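Pudgate Belt Stretcher Tablets, 300 ct.
Home > Contest Prep > Stomach Training

Sold by: Pullwood Contest Supply
Item: 137
Status: In stock, for those who insist

We carry the Pudgate tablet. We get asked for it more than anything else on the contest eating shelf, and for a long time we answered with a shrug. Now we stock it, and you can read what we think of it before you put it in your cart.

What it is

A chewable fiber tablet that swells when you drink water on top of it. The maker's idea is that you chew a few the week before a contest, your stomach gets used to being full, and on the day you have more room for pie or ribs or whatever they are handing out. Each jar holds 300 tablets. They are mint flavored, or close to it.

What the maker says

Pudgate says eaters who used the tablets finished more food in the same time. We asked how many eaters, which food and how much time. The reply was a second copy of the brochure. There is a chart in the brochure with a line going up and no numbers down the side.

What we think

Feeling full is one thing and having room is another, and the tablet seems to be aimed at the first. Elias Hijazi, who does our ordering and has entered the Farah corn contest three years running, chewed his way through a jar in August. He placed where he placed the year before. He also said his jaw was sore, and for a corn eater that may be the bigger problem.

It is possible that the tablets do something for some people. We would like to see it written down by somebody who doesn't sell them.

Please read this part

Fiber that swells can get stuck. Do not chew these without a full glass of water, do not take them on the day of a contest, and do not take them at all if you have any trouble swallowing or any stomach or bowel condition. Talk to a doctor first. Do not train alone, with tablets or with food or with water. We won't sell the jar to anyone under 18 and we won't ship it together with the Tondumel speed funnel – we have stopped carrying the funnel anyway.

Details

Count: 300 tablets per jar
Double pack: 600 tablets (two jars, taped)
Flavor: mint
Storage: dry, lid on tight
Returns: unopened jars only

Shipping

Orders placed by 8th December go out before the holiday break. Later ones wait until we are back. Single jars go in a padded mailer, double packs in a box.

Also on this shelf

Pullwood dunk cups, plain paper
Contest bibs, tie back
Table timer with the loud bell
Farah corn holders, sold in pairs – these we like, and Elias uses them at home

Questions about an order go to the counter, by phone or at the desk. Questions about whether the tablets work should go to Pudgate, and if you get an answer with numbers in it, send us a copy.

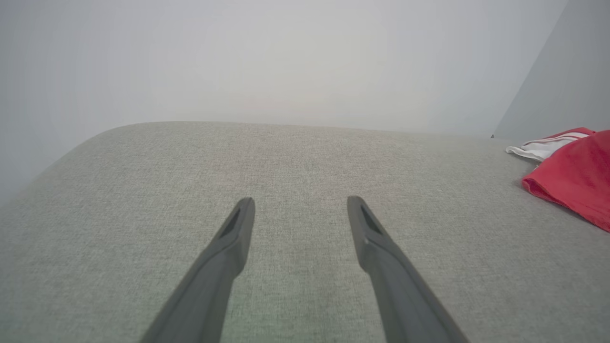
Two dark gray gripper fingers, open, with fabric between the tips.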